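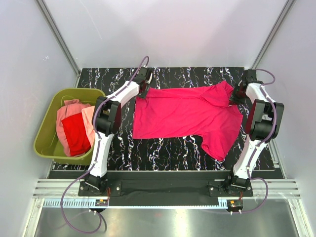
Figure 1. A short-sleeved shirt spread out, with a bin of fabric to the left.

What Happens to Our Old Shirts? A Summer Project on Clothing Reuse in Drudley

We started in June with one question: when people in Drudley are done with a shirt, where does it go? We figured most of it went in the trash. We were so wrong, and finding out why was the best part of the summer!

First we put out a survey and got 84 replies. The most common answer was handing clothes down to family or neighbors (cousins came up a lot). Next came the drop box on Itholm Street, and the trash was only third. A few people cut old shirts up for rags, and one person had made a whole quilt, which we got to see and loved.

Then we spent 7 afternoons at the Vudari thrift store, helping sort donations. We logged 338 pieces of clothing by type and condition. T-shirts were the biggest group by far. Most could be sold just as they were, but 13 had stains we couldn't get out, even with the baking soda paste we were so proud of.

Cotton was the easiest fabric to find a second use for. Blends were harder, and labels were often missing or too faded to read, so our fabric chart has a big "unknown" column. We'd love to fix that next time, maybe with a simple water drop test to compare how fast each fabric soaks it up.

Our survey form and the full sorting table are in the appendix.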